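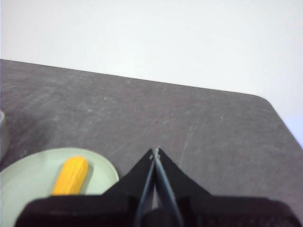 Madhu Ahuja wrote back that a table with play food on it is still just a table, and asked why anyone should believe the labels. Fair enough. I had the same doubt, and this file covers what I checked and what I didn't.

Trorkwood Table Set

Contents
1081 stills of toy food and dishes on a dark gray tabletop, with one label file per still.

Labels
food: what the toy is meant to be (corn, for instance)
dish: plate, cup, other, unsure
place: on dish, on table, unsure

Two people labeled everything. Where they disagreed, Gönül Avcı made the call. I have my doubts about some of those calls – "cup" in particular. If only a sliver of a gray cylinder shows, "unsure" is the right answer, and version 2 still says "cup" too often.

Known problems
Plate color is recorded as green or gray depending on who was labeling. Don't train on it.
Scuffs and scratches on the tabletop are not labeled. A model could learn the scratches in place of the food, and I haven't ruled that out.
Toy corn is not corn. Scores here say nothing about a real kitchen, whatever the Nimatix summary claims.

Changes
v3: "unsure" added to place
v2: duplicate stills removed (June)

Corrections go to Gönül, with the still number.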